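Chapter 7
Shelf Space and the Small Shop

What this chapter covers

How shop shelves are divided among products
The difference between stock on display and stock in hand
Facings, blocks and gaps
Measuring what a shelf earns
Supplier agreements and their effect on layout

Key terms: facing, block, planogram, sell-through, shelf edge, fixture, stock cover, delisting

7.1 A shop in a narrow building

Alby Ruddock took over a convenience shop in a terrace with a frontage so narrow that the door and one window filled it. The previous owner had traded there for 16 years and had left the fixtures as they were. There were tall shelves down both sides, a low double-sided run through the middle, and a counter at the back. A customer who wanted a newspaper had to walk the full length of the shop to pay for it, and so passed nearly everything that was for sale.

Ruddock's first instinct was to stock more lines. He had a list of things that people had asked for in his opening weeks, and he added most of them. To fit them in he reduced the space given to each existing product. By December the shop carried more kinds of goods than it ever had, and takings had fallen slightly. Bread ran out before lunch. Washing powder, which had been given as much room as bread, sat where it was for weeks at a time.

The trouble in Ruddock's shop was one of allocation. He had enough stock, most of it in the back room, and enough customers. The shelves held too little of what sold quickly and too much of what sold slowly, and he had only himself and one part-time assistant to refill them. Every retailer meets this problem, from a market stall to a hypermarket. It is easiest to see in a small shop, where the whole of the space can be taken in at once, and for that reason we shall come back to Ruddock's shop several times in this chapter.

7.2 Space as a cost

In Chapter 6 we treated stock as money that has been spent and not yet recovered. Shelf space can be looked at in a similar way. A shop pays rent, rates, heating, lighting and insurance on its floor area, and the shelves standing on that floor are the part of it that brings in income. The aisles, the counter and the stock room are all necessary, but nothing is sold from them except what is kept behind the till.

Suppose the total weekly cost of the premises is divided by the total length of shelf. The result is the amount that each metre of shelf must earn in gross margin before the shop has covered its building. Wages and other costs come on top. Students are often surprised at how high the figure is for a small shop in a town centre, and at how many ordinary products fail to reach it when they are given a full metre to themselves.

The calculation is crude. It treats all shelves as equal, and they are not. A shelf between waist and eye height is worth more than one at ankle height, because customers see it without bending. A shelf near the door may be passed by everyone, yet sell little to people who are still getting their bearings. The end of an aisle usually sells well. In larger firms each position is given a weighting based on past sales. A small shopkeeper normally works from experience, and experience is a fair guide as long as it is checked against the till records now and then.

7.3 Facings

A facing is one unit of a product visible at the front of the shelf. If four tins of tomatoes stand side by side at the front, with more tins behind them, the product has four facings. The number behind depends on the depth of the shelf.

Facings do two jobs. They make the product easier to notice, and together with the depth they decide how many units can be sold before somebody has to refill. The two jobs do not always call for the same number. A jar of saffron needs to be seen, but one jar deep and one jar wide is plenty for a week's trade. Milk hardly needs to be noticed at all, as customers come in looking for it. It needs many facings simply so that there is enough of it out.

Adding facings raises sales, but by less each time. The step from one facing to two usually makes a clear difference. The step from 7 to eight can rarely be detected. This is a case of diminishing returns, which you met in Chapter 2, and it means that a product which already has generous space can often give some up at very little cost. 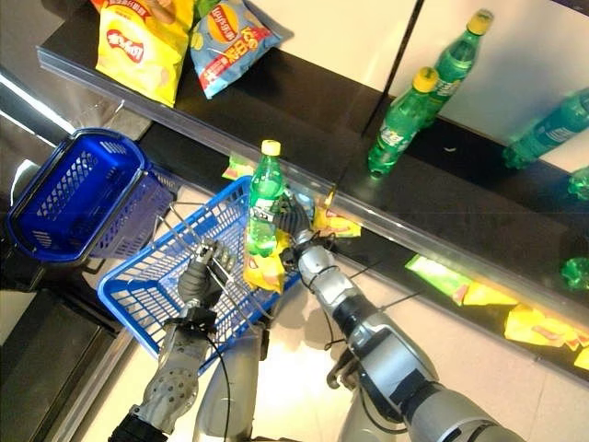
Packaging has a strong effect on how much space a product really needs. Tins and cartons are regular in shape, they stack, and the number that will fit on a shelf can be worked out with a ruler. Bagged goods are more awkward. Potato crisps are light for their size and their bags are partly filled with air, so a large volume of shelf holds a small weight of food. Nor do the bags keep a straight line: the light blue one in the photograph rests at a tilt, with its lower corner pointing down towards the shelf edge, and takes up a different width from the one it would fill if it were square to the shelf. Retailers allow for this by giving bagged snacks more width than the flat measurement of the bag suggests, or by using dividers. Bottled drinks are heavy and stand upright. They are generally placed low, both for safety and to spare the staff who lift them.

Crisps also show why margin per item is a poor measure by itself. The percentage margin on a bag may be good, but the sum of money earned from each bag is small and the bag is bulky. Unless it sells fast, it will earn less per metre than something dull and compact, such as stock cubes. In most shops crisps do sell fast, and they keep their place for that reason.

7.4 Blocks and sequence

Products are seldom placed one by one. They are arranged in blocks, a block being a group that the customer thinks of as belonging together. Teas form a block, and within it there may be smaller blocks for green tea, fruit tea and ordinary tea. The shopkeeper has to decide which difference comes first. Should all the tea from one maker stand together, or should all the green tea stand together whoever makes it?

The usual advice is to follow the order in which customers make up their minds. Someone buying cat food has generally settled on wet or dry before thinking about the maker, so wet and dry are separated first. Someone buying cola may well have chosen the maker before coming through the door. There is no rule that holds for all goods, and the order may differ between districts and between age groups.

A planogram is a drawing that shows where each product goes and how many facings it has. Chains issue planograms to every branch so that the branches match. Small shops rarely use them formally, but even a pencil sketch taped inside the stock room door is helpful when a new assistant is filling the shelves alone.

7.5 Supplier agreements

Suppliers care a good deal about where their goods stand, and some will pay for a position. Payment may be in cash, in extra discount or in the form of a free fixture. A chiller lent by a drinks company is a common case. The shop saves the price of the chiller and in return agrees to keep only that company's drinks in it.

Such agreements need to be read carefully. Warrick Pomare ran a garage shop in which a confectionery wholesaler, Ornilel, supplied a counter stand without charge. The agreement required the stand to be at least three-quarters full of Ornilel lines at all times. Two of those lines sold poorly, but he was obliged to go on ordering them, and over the first year the money tied up in slow stock came to more than he would have paid for a plain stand of the same size. When the agreement ended he bought a second-hand one and filled it with a mixture of Ornilel and Brilen products chosen from his own sales records.

This is not to say that free fixtures are always a bad bargain. A shop with little cash and a supplier whose whole range sells steadily may do very well from one. The shopkeeper should compare the value of the fixture with the margin lost on the space, over the full length of the agreement.

7.6 Ruddock's shop again

In the new year Ruddock went through his till records and sorted every line by the gross margin it had earned per metre of shelf. He took the bottom 10 per cent and looked at them individually. Some he kept, among them light bulbs and birthday candles, which sold rarely but which people expected to find in a local shop. The rest he delisted, selling off what remained at a reduced price.

The space released went mainly to bread, milk and soft drinks. He did not increase the number of lines in those groups. He increased the facings of the ones he had. Bread now lasted until roughly four o'clock on most days, and his assistant spent less of her shift carrying trays from the back room.

We shall use a simplified version of his figures in section 7.7, where the method for calculating margin per metre is set out in full. Before going on, make sure that you can explain the difference between a facing and a unit of stock, and that you know how shelf depth affects the number of units a product can hold.

Activity 7A

Visit a local shop and choose one shelf that is no more than two metres long. With the permission of the staff, make a sketch of it showing each product and its facings. Mark any gaps. Then answer in your notebook:

Which product has the most facings, and does it seem to be there to be noticed or to hold stock?
What difference comes first in the way the shelf is blocked?
Which product would you expect to need refilling soonest?

Keep your sketch. You will need it for Activity 7C.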